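4.3 Bathroom task: start position

1. Raise the lid and seat to 90 degrees.
2. Check that the ribbon is tied to the upper right of the seat.
3. Open both fingers of the gripper before the approach. 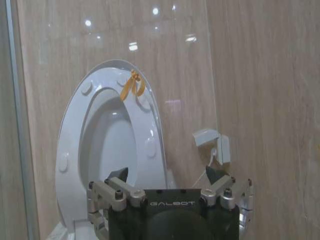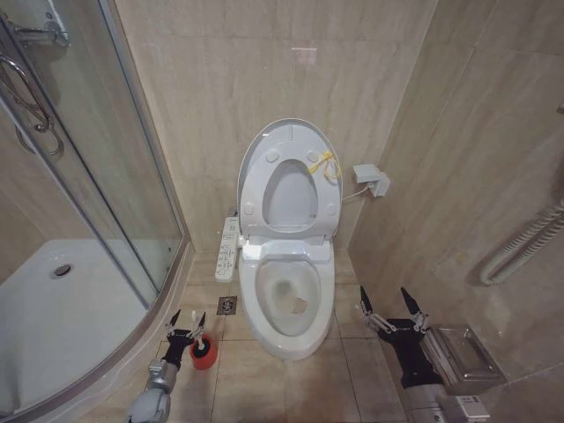
Seat raised, gripper open.

How many attempts does each team get?
Each team gets 2 attempts. Hemant Saxena logs both on the Skimine sheet.

Caution: Keep arm speed at or below 80 mm/s near the glass.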